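Dillov Home Projector 2: is it worth it for film night?

Home > Screens and projectors > Dillov

Price: see basket. Delivery in 10 working days. Box contains projector, power lead, remote, wall bracket and a printed guide.

We stock the Dillov 2 because people keep asking for it, and we would like them to read this page before they pay. The maker calls it "a picture palace in your front room". It is a decent small projector. Your front room will remain your front room, with the radiator in it, and the picture will look washed out if you watch with the curtains open.

What it does well is old films. We ran a run of black-and-white thrillers on it over several evenings in January, and faces looked like faces, with proper greys and very little of the waxy smoothing that cheaper machines put on everything. Grain stayed where it was meant to be. Switch off the setting called Vivid Cinema before you do anything else. It makes every night street look like a fish tank.

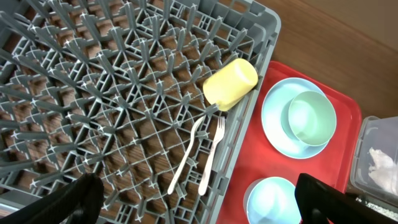 Kojo Dramani wrote to us that he thinks we are too hard on Vivid Cinema. He leaves it on for cartoons and says his children complain if he turns it off. Fair enough, and cartoons do stand up to it better. We would still keep it away from anything shot on film.

Sound

The built-in speaker is poor. The leaflet promises "theatre-filling sound", and we would like to know how big the theatre was. Dialogue is clear enough at low volume, but a full orchestra turns to mush and the fan can be heard through quiet scenes. Budget for a separate speaker. The Kamath soundbar we sell pairs with it, though you may notice a slight lag between lips and voice over the wireless link. A cable cures that. The cable isn't in the box. 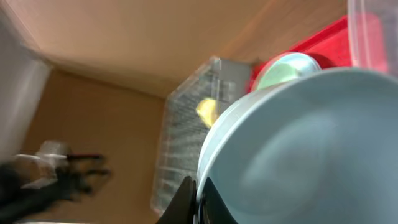

Tilted blue bowl beside a clear container

Picture size and placing

The box says the picture can be thrown across a whole wall. It can, in the sense that light will arrive there. We found it soft at the corners once we went past the middling sizes, and the subtitles on one Polish drama became hard work. Keep it modest and it stays sharp. A plain white wall will do, but a pull-down screen does more for the picture than any of the menu settings, and the Videmska one folds away behind a door.

The machine also has a feature that squares up the picture by itself when you place it at an angle. 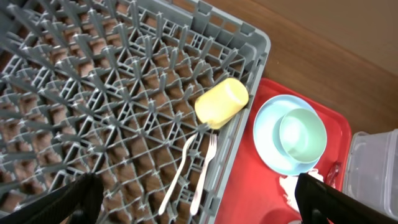
It works, after a fashion, but it does so by throwing away part of the image, and the maker is quiet about that. Place the projector straight on to the wall and leave the feature off. If you have to use the bracket, allow an evening for it. The printed guide shows the arm the wrong way round.

Against the Vomberg

The Vomberg Lumo costs more and is brighter in a room with lamps on. If you watch sport in the afternoon, buy that. For films after dark we could hardly tell them apart, and the Dillov has the better blacks. We don't believe either maker's claims about lamp life and have no way of testing them.

Returns and guarantee

Guarantee: 18 months, parts and labour, lamp not covered.
Returns: 8 days from delivery, in the original box.
Brackets that have been fixed to a wall can't be returned.

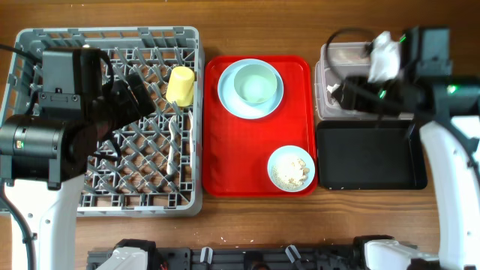 Dish rack, red tray and clear container on a wooden table

Questions about stock or bulk orders for film clubs go to Sivaprasad Unnithan at the shop counter or through the contact form. Please don't ask him for a discount on the Vomberg.

Page last checked 27 March 2021.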